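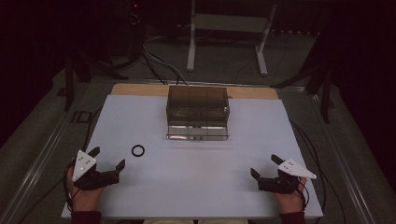 Skiltora Pai 2000 spinning reel: review after one season

The Pai 2000 is the smaller of two front-drag reels in the Skiltora range. I bought mine in May at full retail price and have used it for light lure fishing from the shore and from the stone pier at Flollthorpe. It replaced a Wevberg of the same size, so comparisons below are with that reel unless stated otherwise.

Construction

The body is graphite composite with an aluminium spool. The side plate is held by screws of one size, which makes stripping the reel down less of a chore than on the Wevberg. The handle screws directly into the drive gear and has no play when tight. It does loosen if the reel is wound backwards, so check it before the first cast.

The bail wire is thicker than expected for a reel in this class. It closes cleanly by hand. Closing it with the handle takes a firm turn, and I would advise against doing so as a habit, as the trip lever is plastic.

Drag

The drag is a felt stack under the spool cap. Start-up is smooth at low settings and slightly sticky at the top of its range. Pollack and school bass never tested it. A larger wrasse did, and the spool gave line in short jerks until I backed the knob off by two clicks. Greasing the washers improved this noticeably. Skiltora supplies them nearly dry.

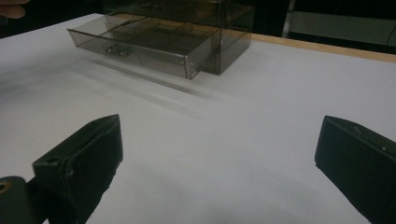
Aishwarya Shenoy: I had the same stickiness and greased mine before the first trip. It went away at once, but check the order of the washers as you take them out. The keyed one goes in last on mine, and the sheet in the box shows it the other way round.

The sheet with my reel has the same error. Follow the order in which the parts come out.

Line lay and casting

Line lay is even with braid and slopes a little towards the front with monofilament. Two shims are supplied to correct this. One was enough. With thin braid filled to just under the lip, I had wind knots on two trips, both in a crosswind and both with lures too light for the rod. Casting distance is the same as with the Wevberg.

Salt and upkeep

Rinse with fresh water at low pressure, drag tightened, then slacken the drag to dry. The line roller is the weak point. It has a bushing in place of a bearing and began to squeak by midsummer. A drop of light oil every few trips keeps it quiet. The foot shows slight corrosion where the reel seat has rubbed through the paint.

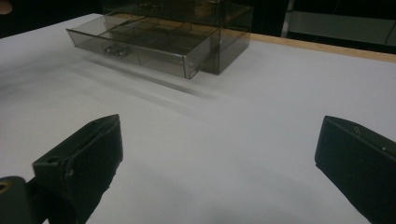 Verdict

At 80 pounds the Pai 2000 is fairly priced. The gearing is still tight, the spare spool is aluminium like the first, and spare parts can be ordered singly. The line roller should be better. I would buy it again for light work and would look elsewhere for regular fishing in heavy surf.

Reviewed 12/23/18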